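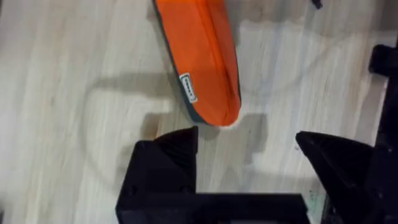 橙色布袋，浅色木纹台面

搜索 请输入产品名称或货号 搜索

Pukel 地块界址登记套装

Pukel 是给地方土地部门、住房部门和小型测量事务所使用的一套界址登记用品。它包括埋在地里的界标、写在界标上的编号牌、现场登记册，以及把登记册内容转入电脑的 Stevum 表格程序。套装由 Horgan 供货，您可以整套购买，也可以单独补充其中的任何一项。

我们的许多客户在做同一种工作：一块土地多年没有正式登记，现在要分成住宅地块，或者要在旁边修路，所以必须先和邻居一起把界线走一遍。在这样的工作里，测量仪器通常已经有了，缺少的是统一的界标和统一的记录。同一个镇上，有人用木桩，有人用油漆，有人用一块石头。过了几个雨季，大家对石头的位置有不同的意见。Pukel 是为了这种情况而准备的。

套装内容

界标 34 个，每个附一块编号牌
现场登记册一本，133 页，页码已经印好
界线走访通知单，可撕下，一式两联
防水铅笔和替换笔芯
Stevum 表格程序的使用许可，一个办公室
中文和英文的简明说明

界标

界标的主体是镀锌钢管，顶部是铝合金圆盖，长度 182 毫米。圆盖中心有一个小凹点，测量杆的尖端可以放在里面。圆盖的边上有一圈平面，用来固定编号牌。编号牌用两个铆钉固定，铆钉钳不在套装之内，需要另外订购。

这个长度适合普通土壤和压实的碎石路肩。如果您的地区是松软的沙地或者经常有水的低地，请选择加长型，并在订单的备注里写明土壤的种类。加长型的圆盖和标准型相同，所以编号牌可以通用。岩石地面请使用粘接型，它没有钢管，只有圆盖和一根短钉，安装之前要先钻孔，再用锚固胶固定。

界标顶部可以与地面齐平，也可以低于地面一点。在有牲畜或者农业机械经过的地方，我们建议低于地面，并在登记册里写清楚埋深。登记册的每一页上都有这一栏，请不要让它空着，以后找界标的人会很需要它。

编号牌

编号由字母和数字组成，字母代表片区，数字代表界点。订货的时候，您可以告诉我们第一个编号，我们从这个编号开始连续打印。如果您的部门已经有自己的编号规则，请把规则和订单一起寄来，我们会先做一块样牌给您确认。确认以后才开始制作全部编号牌，确认以后的修改需要付费。

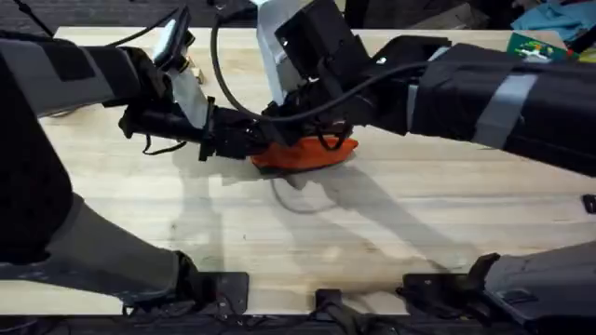 木桌上方，两条黑色机械臂

现场登记册

登记册采用竖版，纸张较厚，在小雨里可以继续书写。每个界点占一页。左边是草图的位置，右边是文字的栏目：编号、埋深、土壤、附近的固定物体、到场的人、签名。附近的固定物体至少要写两个，例如房屋的墙角、水井、电线杆。树木可以写，但是最好不要只写树木。

签名栏有四行。不会写字的人可以按指印，旁边由见证人签名。如果邻居对界线有不同意见，请仍然填写这一页，并在右下角的“有异议”方框里打勾。有异议的界点可以先安装黄色临时编号牌，等到意见统一或者土地部门做出决定以后，再换成正式的白色编号牌。临时编号牌需要单独订购。

因为页码是印好的，所以登记册不能缺页。写错的一页，请划一条斜线并签名，然后保留在册子里。这是 Nistomness 的办公室向我们提出的要求，后来我们把它写进了说明，现在所有客户都收到同样的版本。

界线走访通知单

通知单用来告诉邻居，测量人员在什么时间来走界线。一联交给邻居，另一联贴在登记册的封底里面。单子上有地块位置、集合地点、联系人和电话。集合时间请写具体的钟点，例如上午九点，只写“上午”常常会引起误会。

通知单现有中文、英文和中英双语三种。其他语言可以定制，您提供译文，我们负责排版。我们不检查译文的法律含义，这一部分请由贵部门自己确认。

Stevum 表格程序

Stevum 把登记册的栏目放在一个表格里，顺序和纸上的完全一样，所以录入的人不需要翻来翻去。程序可以在没有网络的电脑上使用。录入完成以后，可以导出为通用的表格文件，也可以导出为带坐标的点文件，供常见的地图软件打开。

程序不计算坐标，也不判断界线是否合法。坐标由您的测量仪器得到，再填入表格。如果两个界点用了同一个编号，程序会给出提示。如果“有异议”方框已经打勾，导出的文件里会有一个单独的标记。

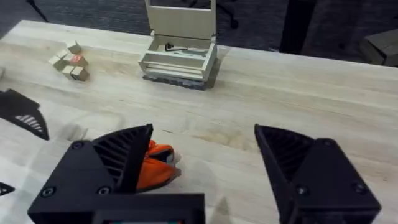
Aidan Hayes 的留言：我们在两个村子用了这套登记册，最满意的是“附近的固定物体”这一栏。以前同事只画一张草图，过了一年，连画图的人也看不懂。现在去复查，按照墙角和水井量过去，很快就找到圆盖。不满意的地方是铆钉钳要另外买，我们第一次下乡的时候没有注意，编号牌只好先用铁丝绑上。希望在购物页面上写得更明显一点。

Horgan 回复：谢谢您的意见。铆钉钳已经加在订购表的第一行，下单的时候请选择“需要”或者“已有”。

安装的步骤

先用测量仪器确定点位，并在地上做一个临时记号。
和双方邻居一起确认这个位置，在登记册上画草图。
用钢钎打一个导孔，深度比界标稍短。
把安装帽套在圆盖上，用锤子垂直打入。请不要直接打圆盖，中心的凹点会变形。
重新测量圆盖中心，把最后的坐标写入登记册。
安装编号牌，拍照，请到场的人签名。

安装帽随每一批界标附送一个。它会慢慢磨损，边缘变薄以后请更换。

常见的订购问题

可以只买登记册吗？
可以。登记册单独出售，最少一本。

界标有没有塑料的？
没有。塑料界标用金属探测器找不到，所以我们不供应。圆盖是铝合金，钢管是镀锌钢，普通的金属探测器对两者都有反应。

旧的编号牌可以取下来再用吗？
我们不建议这样做。取下铆钉的时候牌子容易弯曲，而且一个编号应该只属于一个界点。界点取消以后，请把旧牌和登记册放在一起保存。

发票可以开给部门，货物寄到工地吗？
可以。请在订购表里分别填写两个地址，并留下工地收货人的电话。

保修与交货

界标和安装帽的保修期是 24 个月，从收货的那一天算起。保修包括圆盖松动和镀锌层脱落，不包括锤子造成的变形。登记册和编号牌如果有印刷错误，我们免费重印。

标准编号的套装有现货，每个星期四发货。定制编号和定制语言需要先确认样稿，交货时间写在样稿的回信里。九月订单比较多，如果您的项目在雨季以后开工，请提早和我们联系。

订购和报价请找 Dymphna Lenihan，界标和土壤方面的技术问题请找 Imad Akl。来信请写明部门名称、需要的数量、第一个编号和收货地址。

相关产品

Pukel 加长型界标
Pukel 粘接型界标
黄色临时编号牌
铆钉钳和铆钉
登记册防水封套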